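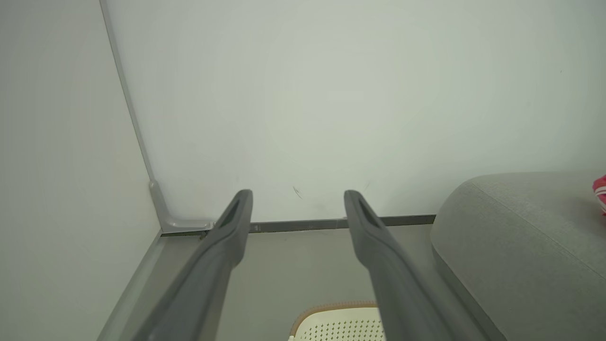
Wael Ramadan

Setting up the Tusach home projector for movies

1. Place the projector on a level shelf facing the wall or screen.
2. Connect the player to HDMI 1 and turn both units on.
3. Open Menu > Picture and choose Film. Leave Sharpness at 8.
4. For older widescreen titles, set Aspect to Original. Stretch crops subtitles.
5. Turn the focus ring until the menu text is crisp at both sides.

Note: Subtitle size is set on the player.

Caution: Do not look into the lens while the lamp is on. After a movie, let the fan run for 30 seconds before pulling the plug.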